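Tiltik Tablecloth, washed cotton, 200 cm
Woven in the Çetinkaya workshop
£62
Colours: oat, dark plum
In stock in oat. Dark plum comes back in March.

Add to basket
Add to wish list

Product information

The Tiltik is our everyday tablecloth. It is a plain cotton cloth with a small raised line in the weave, and it is meant for a kitchen table where people eat, write letters, peel apples and sometimes forget a hot cup. We have sold it under the same name since we opened the shop in Malcombe, and in this time we changed only the hem.

The cloth is woven by the Çetinkaya family, on looms which are older than most of the people who work on them. The yarn is dyed before weaving, so the colour is the same on the front and on the back. You may use either side. After weaving, the cloth is washed in big drums and dried, and only then it is cut. For this reason it shrinks very little in your home. The first wash may still take a finger's width from the length, and we have cut it a little bigger to allow this.

Size

The cloth is square, 200 cm on each side after the first wash. On a round table for 6 people it hangs to the lap on all sides. On a long table it will not be enough, and for this we recommend the Vellville runner, which is made from the same yarn. Please measure your table before you order, and add the drop you wish for on both sides, not only on one. This is the mistake customers write to us about most often.

If you have a table with a leaf, measure it with the leaf in.

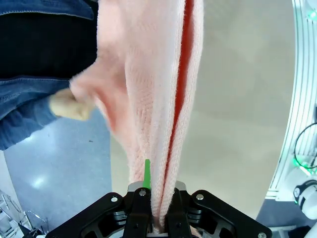
The weight of the cloth is medium. It is heavier than a bed sheet and lighter than a curtain, and it lies flat at the corners without clips. When it is new it feels somewhat dry to the hand, and after several washes it becomes softer and the raised line is seen a little less. Customers ask us often if it has to be ironed. When fabric is bunched and squeezed into a narrow gap, any cotton will take folds, and the Tiltik is not different. We do not put a finish on it against creases. If you pull it straight while it is damp and hang it over a rail or over a door, the folds it keeps are soft ones, and Zerrin Polat, who chooses our table linen, has never ironed hers. If you prefer a sharp look for guests, iron it on the back side with steam.

Hem and corners

The hem is folded twice and stitched with cotton thread. The corners are mitred, so there is no thick lump where the two hems meet. In the older version the corners were simply folded over, and with time the top layer came open. If you own one of these older cloths and a corner has opened, you may send it to us and we will sew it again. You pay only the postage to us.

Washing

Wash at a warm temperature with similar colours. The plum gives a little colour in the first wash, so please wash it alone the first time.
Use a liquid detergent without bleach.
Do not use fabric softener. It makes the cotton take up less water, and then spilled tea runs to the edge of the table.
Dry on a line. A tumble dryer at low heat is possible.
Candle wax: let it become hard, lift it off with a spoon, then iron between sheets of kitchen paper.
Red wine: cold water first, as soon as you can. Salt did not help in our own trials.

Storing

Roll the cloth if you have the place for it. A cardboard tube from a fabric shop is good. If you must fold it, fold it in a different way each time, or the colour will become lighter along the same line over the years. We do not advise to keep it in plastic. A drawer with an old pillowcase around the cloth is enough.

Small irregularities

You may find a thicker thread here and there, or a small knot on one side. The weavers tie the yarn by hand when it breaks. We check each cloth on a light table before it is packed, and a knot is not a reason to refuse it, but a hole or a missing thread is. When we find one of these, the cloth goes to the seconds shelf in the Malcombe shop. We do not sell seconds on this page.

Delivery and return

The cloth is sent folded, in a paper envelope with a card. Delivery in Britain is included in the price. For other countries the cost is shown at the basket before you pay. You can return an unwashed cloth in the same condition as you received it. A washed cloth we can take back only if there is a fault in the weaving or in the stitching, and such faults are covered for 2 years.

What customers wrote

"I bought the oat for my mother's kitchen and she now wants the napkins too. The colour is a bit more grey than on my screen, but we like it." Ekua Ametepe

"Good cloth. The drop was shorter than I expected, this was my own measuring. I changed it for the runner and it went without trouble." Taner Sezer

"The stain from beetroot came out in the second wash, not in the first. The hem is very neat. I would be glad if you made it in a green." Remzi Kahraman

Reply from the shop: Thank you, Mr Kahraman. A green is being dyed as a trial and we will write it here if we are content with it.

Goes well with

Tiltik napkins, sold in pairs
Vellville runner, oat or dark plum
Cotton bread bag with drawstring

Questions about this cloth are answered by Barış Işık in the Malcombe shop. You may also ask for a small piece of the fabric by post, in one colour or in both, to see it at home in your own light.

Page last changed: August 20, 2024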